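¿Se puede reclamar un envío que figura como entregado?

Publicado en Compras y envíos

tamance74

Hola. Compré un regalo en la tienda online de Macedo y pagué 64 euros con tarjeta. Lo mandaron con Kiston. El miércoles me llegó el aviso de que estaba entregado, pero en mi buzón no había nada y en casa estuvimos toda la tarde.

Ya pregunté a los vecinos de la escalera y en la tienda de abajo, que a veces recoge paquetes. El seguimiento solo pone "entregado en destino", sin firma ni nombre. 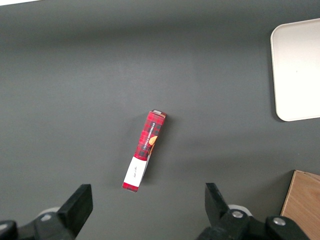
Escribí a Macedo y me contestaron que lo reclame yo a Kiston. En Kiston me dicen que el cliente es el remitente y que solo abren expediente si lo pide la tienda. Llevo así 4 días. ¿A quién le toca responder? ¿Pido ya la devolución al banco o espero?

iltden_norte

Le toca a la tienda. Si compraste como particular a una empresa y el transporte lo eligió ella, el riesgo es suyo hasta que el paquete llega a tus manos o a las de alguien que tú hayas indicado. El contrato con la mensajería lo tiene Macedo, así que es Macedo quien debe reclamar.

Yo lo haría por este orden. Primero, un correo a la tienda diciendo que no has recibido el pedido, con el número de compra y una captura del seguimiento. Pide que aporten la prueba de entrega (firma, DNI o ubicación del reparto) y que te lo reenvíen o te devuelvan el dinero. Pon un plazo concreto por escrito. Por teléfono no queda constancia.

Si se pasa el plazo, hoja de reclamaciones y consulta en la oficina de consumo de tu ayuntamiento, que es gratis. Lo del banco también se puede intentar, pero mira antes en tu entidad el plazo que dan, y guarda los correos porque te los van a pedir.

Otra cosa: revisa la dirección que pusiste en el pedido. Si el error es tuyo la cosa cambia bastante.

paco_515

A mí me pasó con Kiston y apareció en el portal de al lado, a la semana. Pregunta también en los otros números de la calle.

tamance74

La dirección está bien, la acabo de mirar. Mando el correo esta noche y pregunto en los portales de al lado. Gracias a los dos.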